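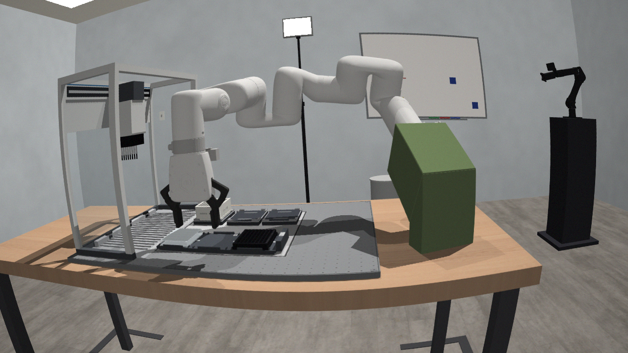 A long table and a whiteboard, in a room with a plank floor.

Meeting rooms and the public good

The decision by the district of Skulurcombe to charge for the use of its public meeting rooms deserves closer scrutiny than it has received. From October, any group wishing to book a room in the Clurnalness building will pay by the hour, whatever its size or purpose. The district expects to raise 500 pounds a month. Against a budget of its size, the sum is slight.

The register for last year records 489 bookings. Of these, 162 were made by groups with no income at all: language circles, tenants' meetings, a bereavement group that met at four in the afternoon. Such groups will not appeal against the charge. They will stop booking, and the district will record a fall in demand.

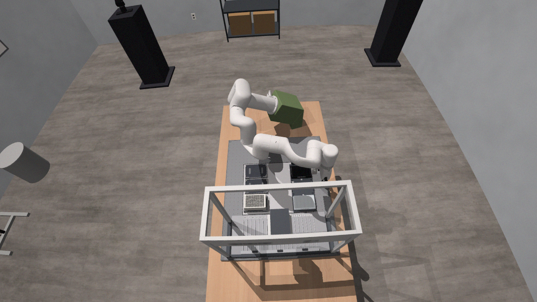 Councillor Apolline Rolland has argued that a small fee encourages people to take bookings seriously. There is some force in this, and rooms reserved and left unused are a real nuisance. Yet a refundable deposit would meet the difficulty equally well – and would cost a punctual group nothing. Charito Malabanan put this proposal to the district in writing and has had no reply.

A public room is paid for once, through taxation. To charge again at the door requires a stronger case than the district has made. It should suspend the charge for the winter, publish its reasoning in full and try the deposit first.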